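Fellthorpe's repair night is back, and I brought too many socks

FELLTHORPE, August. If you walked past the old Samarakoon building on Mill Street after supper this week and wondered why the lights were on, it's because the mending night has started up again. I went for an hour and stayed until they stacked the chairs.

For anyone who moved here lately: the mending night is a free drop-in where you bring clothes that need fixing and somebody shows you how to fix them. It ran for years in the back half of the fabric shop, then the shop closed and the whole thing went quiet. Now the town has a one-year lease on the ground floor, at 70 dollars a month (yes, a month, I asked twice), and the sewing machines have come out of storage.

The sign-in sheet on opening night ran to 278 names. I've lived here long enough to remember when you couldn't get that many people to a school board meeting about closing a school! The line went out the door and past the bakery, and the bakery, being smart, stayed open late and sold out of rolls.

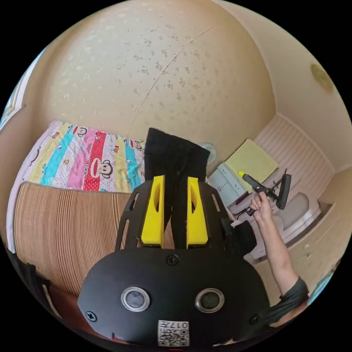
By Karim Bouazza
Local news and odds and ends

Most of what people carried in was pants. Ripped knees, blown-out pockets, hems that had come down and been stapled back up (you know who you are, and so does the woman who had to pull the staples out). There were also a lot of winter coats, which surprised me in this heat, but I guess the smart folks get their zippers done before the cold weather rush.

I had a bag of socks. My grandmother darned socks in front of the TV without looking down, and I always figured I'd pick it up someday, so I sat at the hand-sewing table and asked to be taught. My first sock has a lump in the heel the size of a lima bean. My second is wearable. The teacher said to leave the yarn looser than feels right and stop yanking on it, and I pass that along for free.

The machines are a mixed bunch. Four are old Sakelero models that the high school was getting rid of, heavy as anchors, and they'll go through denim all day long. The newer ones are lighter and quieter and seem to jam whenever a line forms behind you. If you know how to clean and oil a machine, please come by, even for one evening, because two of them are sitting under the table with notes taped to them.

Money is the part that's still up in the air. Getting the room ready cost 3743 dollars, and most of that went to wiring, which was in bad shape. The town paid for the wiring. A grant of 1000 dollars from the Radix Fund covers thread, needles, patches and zippers, and the organizers think that gets them through to spring if people bring their own buttons. After that they'll pass a jar. I put in five bucks for my lumpy sock.

There was a little grumbling over parking. The lot behind the building belongs to the dentist, who doesn't mind cars after 6 p.m. but does mind them across his back door, and somebody blocked it within the first half hour. Use the library lot. It's a two-minute walk, and there's a ramp on that side of the building, which the front entrance doesn't have yet. A ramp out front is on the town's list for next year.

A few things I wish I'd known going in. Wash your stuff first. Bring the matching thread if you've got it, since the thread box leans heavily toward black, white and a kind of mustard. Leather is out, and so is anything with a heating element in it. Wedding dresses are by appointment, and I gather there's a story behind that rule, but I couldn't get it out of anyone.

Kids are welcome as long as a grown-up stays with them. The button table is set up low for them, and I watched a boy of maybe seven sew a button to his own sleeve, straight through both layers, and then walk around for the rest of the night with one hand stuck inside his shirt, happy as anything.

The next two evenings run from 6:30 p.m. until 9 p.m., same room, same door. Numbers are handed out when you come in, and if you're after a machine you'll want to be there early. Hand sewing has been pretty much walk-up. The schedule for the fall is taped inside the front window, and the library desk has paper copies.

Got something on in town that I should know about? Leave a note for me at the library desk.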